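Calldale Laundry Share: your questions answered

We get lovely messages every week from people thinking of joining, and a good many of them ask the same things, so Nesma Slaoui sat down one evening with a pot of tea and wrote out the answers. If yours isn't covered, do ring the bell at Ruchti House or leave a note in the box by the door, and one of us will get back to you.

What is the Laundry Share?

It's a shared wash house for people who live in Calldale and either haven't got a washing machine, haven't got anywhere to dry things, or are simply fed up with damp sheets hanging over the bedroom door all winter. You book a slot, bring your washing, use the machines and the drying room, and take everything home again. There's a kettle and a decent armchair, and most people end up staying for a chat whether they meant to or not.

Who can join?

Anyone with a Calldale address, and that includes lodgers, students and people on short lets. You don't need to own anything or be in work. We ask for one letter with your name and address on it, and we hand it straight back to you.

How much does it cost?

Membership is £24 a year, and each wash is £2 on top, drying included. If that's a stretch this month, please have a quiet word with Nesma or with Obaidul Paul. There is a small fund for exactly this and we would much rather it was used than sat there looking pleased with itself.

What should I carry my washing in?

Whatever you've got, really. A bag for life is fine, and so is a suitcase on wheels if you're coming up the hill. Plenty of members like a big wicker basket with handles, and it's kind to clean clothes because the air gets through the weave. Do run your hand round the inside of an older one before you put tights or knitwear in it, as a single loose end can do a lot of damage.
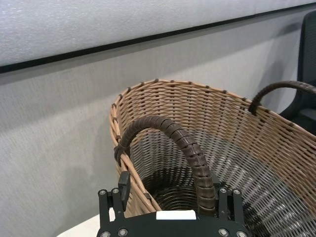 Can I leave my washing and come back for it?

You're welcome to pop out while the machine runs, so long as you're back by the end of your slot. If you're held up, ring us and we'll move your things into a clean tub for you. We don't fold, I'm afraid, and we can't keep washing overnight.

Do I need to bring my own powder?

No, there's plain unscented powder by the sink and you can help yourself. If your skin is fussy, or you've got a favourite, bring your own and use that instead. Please don't use fabric softener in the two end machines. They're kept for people with allergies, and the smell hangs about in the drum for several washes afterwards.

How do I book a slot?

There's a paper diary in the hall, or you can telephone between ten in the morning and noon. Slots last two hours, and Saturday goes first, so if you need a weekend one it's worth asking early in the week. You can book up to a fortnight ahead. We did try booking by email for a while and got into a dreadful muddle with it, so we've gone back to the diary and everybody seems happier.

How do I wash wool without ruining it?

Cool water, a gentle cycle, and not too much in the drum. Turn jumpers inside out first. When they come out, roll each one in a dry towel and press down along the roll to get the water out – please don't wring it, however tempting that is. Then open it out flat on a table or a rack and pat it back into shape, sleeves and all.

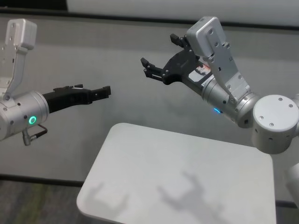
Leave it there until the top feels dry, then turn it over and give the other side its time as well. A thick cardigan can easily want a day and a half, so wool is often better finished at home. Obaidul lends out mesh drying racks, and you can keep one for a week before he starts asking after it.

Can I wash a duvet?

Yes, in the large machine nearest the window, which will take a double. Anything bigger needs to go to a proper launderette. Feather duvets need a very long dry, so please book two slots together and don't be cross with yourself if it still feels a bit clumpy at the end. A good shake halfway through helps no end.

How do I keep a wicker basket in good order?

Brush it out every so often with a soft, dry brush, and wipe off any marks with a cloth that's barely damp. Don't leave wet towels sitting in it. If it does get damp, let it dry in an airy spot, well away from the radiator, where natural cane can turn brittle.
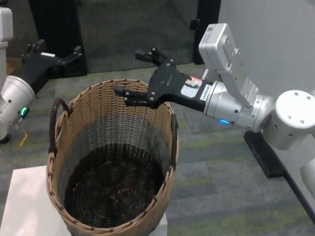
Something's gone missing. What should I do?

Have a look in the odd sock drawer first, then ask whoever is on the desk. Lost things are kept until the end of the following month, and after that they go to the clothing table. Pascal Bauerfeind has the key to the cupboard where we put jewellery and anything found in pockets.

Are you open over Christmas?

We close for a week at the end of December and the dates go up in the hall well beforehand.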